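The ad said the cleaning kit was complete, and I have never met a complete anything.

I drove out to Pomville anyway. My sister-in-law wanted picnic things for the lake in May, and I had told her, in front of people, that secondhand was the sensible way to do it. So I was stuck with being sensible. The place was called Flinari. The sign outside promised 1000 useful items under one roof, and the woman at the counter did not look up when I asked which ones.

"Kitchen's at the back," she said. "Brushes are with kitchen."

"Why are brushes with kitchen?"

"You wash things in kitchens."

I couldn't fault it, though I tried all the way down the aisle.

The shelves had the usual liars on them. A thermos with a new lid and an old smell. A salad bowl marked Kokberg in gold letters, which was supposed to impress me and might have if I'd ever heard of Kokberg. I turned it over. The sticker said 81 dollars, and somebody had crossed that out and written 3, and I stood there wondering what a bowl has to do to fall that far. I put it back.

The returns counter was at the end, behind a half door. A man in an apron was eating noodles from a carton with Khương printed on the side. I told him I was looking for wine glasses that wouldn't break.

"Everything breaks," he said.

"The ad said unbreakable."

"The ad was written by my cousin."

He was the first person in the building I believed. He wiped his hands and told me there was one blue plastic glass in the gray bin, and a brush in there too, if I wanted to go and see. I could have both for two dollars.

"What's wrong with them?"

"Nothing's wrong with them."

"Then why are they in the bin?"

He thought about it longer than I liked. "Where else would they be?"

I went to look. I have bought a good many things in my life because I was already standing next to them, and I meant to be careful.

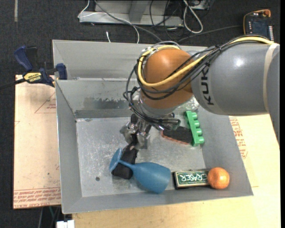

*The blue glass, on its side in the bin.*

It was plastic, all right. The metal under it was so scratched that I gave up blaming the glass for the company it kept. The brush was dark, and I had no opinion on it. I went back to the half door.

"One glass," I said. "Who has a picnic with one glass?"

"Somebody who doesn't like the other people."

I laughed, and then I was annoyed, since laughing costs money in a place like that. I offered him a dollar for the glass alone. He said the brush went with it. I said I owned a brush. He asked me when I had last used it.

My sister-in-law met me in the driveway that evening and asked how I'd done. I held out the bag. She took out the glass, turned it around by the stem, and looked in the bag again for the rest.

"It's a start," I said.

She took out the brush.

"That's complete," I told her, and went inside to find something for supper.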